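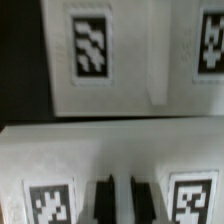
Natália Zeman
Workshop diary and pictures, Levside

Only one picture in the gallery this month, I'm afraid, so it gets the whole page to itself and you get rather more words than usual. It's the white block, finally! Those of you who have been following the Cerkton bench since June will know how long I've been going on about it.

White on white, with that thin dark line running between the block and the surface under it. I love the line. I spent far too long one evening looking at how straight the lower edge of the block is, and it pleased me more than most things I've had on a bench this year. The finish is matte with a bit of texture to it, and against the black at the side it looks almost like plaster (it isn't plaster, please don't write in).

The black and white squares are the markers, two on the block and two on the surface below. They look a bit like crossword grids that somebody has lost patience with. The one towards the left of the block has steps going down it from the upper left to the lower right, and I've been calling it the staircase. Its neighbour on the right is the tree - you only get the left side of it, but there's the branching, with a fatter patch of white near the bottom. I did try to give the lower pair names as well and ran out of ideas after lunch.

Between the staircase and the tree there's an upright ridge, white like everything else, with a rounded end that stops just short of the seam. I'm very fond of the ridge. It catches a little shadow at the bottom and it breaks up what would otherwise be an awful lot of plain white. My sister thinks it looks like a nose.

A few bits for those who asked. The printing paper I use for markers is the Rusnák matte, which comes in packs of 100, and I cut it with a steel rule and a fresh blade. Leave a white border all the way round, wider than you think you need! My first lot went in the bin because I'd trimmed right up to the black. For sticking down I go from the middle outwards with the side of my thumb, and if a corner lifts I leave it till the morning and do it again.

The old notes are still up under Dirkodari, page 2 onwards, though the photos there are tiny and I keep meaning to replace them. Anyone after the cutting template should ask for sheet 242 - not 737, that's the older one and the margins are wrong.

More pictures next time, once I've tidied the other end of the bench.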